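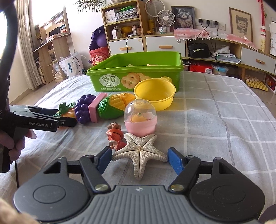 Fig. 1. Starfish with five arms, next to a toy capsule.

Design History, Week 2: Symmetry and Why We Fall for It
Notes by Ursina Danzer

Last week we did mirror symmetry, which you all claimed to know already. The quizzes disagree. Read pages 87 to 105 again, slowly this time.

Radial symmetry turns a shape around a center. Five turns gets you back where you started, like most meetings. The tile floor at Loldale does it with eight, and the guild spent over 1279 coins on it before anyone asked whether the room was square. (It wasn't.)

Mirror symmetry needs only a line down the middle. Faces, chairs, most front doors.

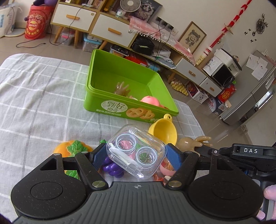
Fig. 2. Contact lens case with two round wells.

For the seminar, bring one object of each kind. Phones don't count. Janaka Samarakoon has the room key until noon and will not chase you. Essays on the Cassim wallpaper are due in September, stapled.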